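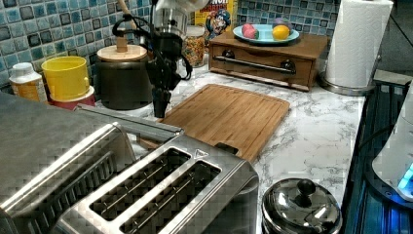
Food workshop notebook – June 21, 2025

Back on the crispbread again today, and I'm happy to say I have more to write down than I did last time, when I mostly complained about the flour. I've left the grumbling out of this one (well, nearly) and tried to put things in an order that will make sense to whoever picks up the next batch.

Starter and flour

The starter is the same old Tostell culture we've been nursing along since November, fed in the evening and left on the shelf by the window. It smelled lovely this morning, a bit like green apples, with none of that nail polish sharpness it had after the hot spell. I used the dark rye from the Trosow mill, the coarser of their two grades. I know a few of you prefer the fine one, and for a soft loaf I'd agree, but in a thin sheet the fine flour goes gluey on me every single time and I end up scraping it off the pin with a spatula and feeling sorry for myself.

One thing about the sacks: the newer one feels damper in the hand than the old one did. I held back a splash of the water and ended up adding only half of it later. If you open that sack, please do the same and write down what you ended up using, even if it seems too small a thing to bother with.

Dough

Mixed by hand, no machine, just until there was no dry flour at the bottom of the bowl. Salt went in with the water this time instead of being sprinkled over at the end, and I think the taste is more even for it, though I'd like somebody with a better palate than mine to check. Caraway in one half, nothing in the other. I let it sit covered for 5 hours. It hardly rises, as you know, but it loosens and gets little pockmarks on top, and when you press it with a wet finger the dent stays put. I have come to trust the dent more than the clock.

Rolling

I rolled between two sheets of baking paper, lots of flour underneath, turning the whole stack a quarter turn every few strokes. The first sheet was too thick in the middle, which is my usual sin – I lean on the pin when I'm thinking about something else. After that I went slower and they came out much better. The knobbly pin gives prettier dimples than the fork does and takes a fraction of the time, but it has to be properly floured or it lifts the dough right off the paper. Scored them into squares before baking with the plain wheel, pressing lightly.

Baking

Hot oven, sheet on the preheated steel, 18 minutes for the plain ones. The caraway half I pulled a little sooner, as the edges were coloring faster than I liked. I then turned the oven off, propped the door with the wooden spoon and left everything inside to dry out. This is the step I always want to skip, and I'm writing it here in plain words so that I can't pretend later that I forgot. Please don't skip it! The batch that went soft in the tin last time had come straight out onto the rack.

Tasting notes

Plain: clean snap, nice sour edge, a touch too salty by the third piece. Good with butter, very good with the soft cheese left over from the Kinyua tasting. Caraway: lovely smell, but the seeds were old and had gone a bit dusty, so I wouldn't judge the recipe by them. I also tried a square with a spoonful of Brometti fig paste, and that was so good that I had to put the jar back in the cupboard and go do something useful.

The thick one from the first rolling was leathery in the center. I have broken it up for crumbs, and they're in the bag on the lower shelf.

Weights

Total dough came to 2,104 grams, over 2 of the big bowls' worth when I split it, so next time I'd scale down or have a second pair of hands for the rolling. My shoulder agrees.

For next time

Less salt in the plain dough, just a pinch less, and leave everything else alone so we can taste the difference.

Fresh caraway, and toast it lightly first.

Try one sheet with the fine flour mixed half and half, for the sake of fairness to those who keep asking.

Half the batch is in the blue tin and half in a paper bag, both on the top shelf. I'd like to compare them after a few days, so do help yourself to a piece from each but leave me enough to snap, and put the lid back on tightly. The starter has been fed and will want feeding again tomorrow evening.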